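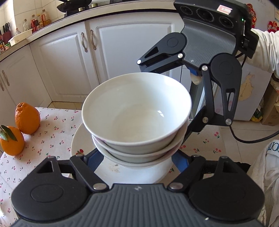
Stacked white tableware held in a hand-held gripper.

Call for Participants: Recovery of Hand Function After Wrist Fracture

The Remberg Institute for Hand and Wrist Surgery invites adults who have had a broken wrist to take part in a study of everyday hand use. The study compares two home exercise programs over a period of 3 months and is led by Dr. Jirayu Noiphan, with Daichi Wada, certified hand therapist, as study coordinator.

Who may apply
Applicants must be 18 years of age or older and must have had a cast or splint removed within the past six weeks. Both surgical and nonsurgical patients are eligible. Persons with a previous fracture of the same wrist, rheumatoid arthritis, or a nerve condition affecting either hand cannot be enrolled. Patients of other practices are welcome and may remain under the care of their own physician.

What participation involves
Participants attend 2 visits at the Andden Building, one at enrollment and one at the end of the program. Each visit includes grip and pinch strength testing, measurement of wrist motion, and a short questionnaire on pain and daily tasks. Between visits, participants complete the assigned exercises at home and keep a written log. Assignment to a program is made at random – requests for one program or the other cannot be honored.

Compensation
Participants who complete both visits will receive $300. Parking is provided at no charge. There is no cost for any test performed as part of the study.

How to apply
Application forms are available at the front desk of the Andden Building or by mail from the Study Office, Room 536. Please include a daytime telephone number and the name of the treating physician. Applications are accepted through the end of December. All medical information is kept confidential, and participants may withdraw at any time without effect on their regular care.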